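Stocking up without losing track of it all

I love a big shopping day! One trip every few weeks, bags up to the elbows, and then the best part, which is putting it all away so you can find it again. My rule is that everything comes out of the bags before a single thing goes in a cupboard. Heap it on the floor if you have to. You'll spot the doubles right away, and you won't find a forgotten jar of mustard in a tote come February.

Next, sort by room and forget about size. Bathroom things go in one heap, desk things in another, food in a third. I carry each heap off in a dishpan (mine is 18 inches across and fits down our narrow hall, hooray).

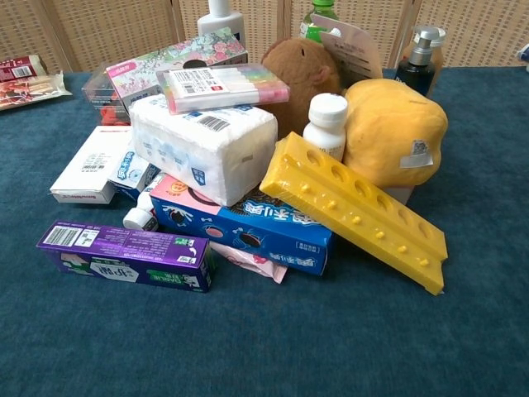

Old stock always moves to the front of the shelf. Mahlet Weldu taught me to put a dot of masking tape on the last one of anything, so when you reach the dot, it goes on the list. It works beautifully for toothpaste, rice, batteries, you name it!

Paper goods can live somewhere awkward, like the top of the closet, as long as it's dry up there. Keep cans low down and flour in something with a tight lid.

Fold six of the best bags and put them back in the car the same evening. I hang mine on the doorknob with my keys, and I haven't left them behind since!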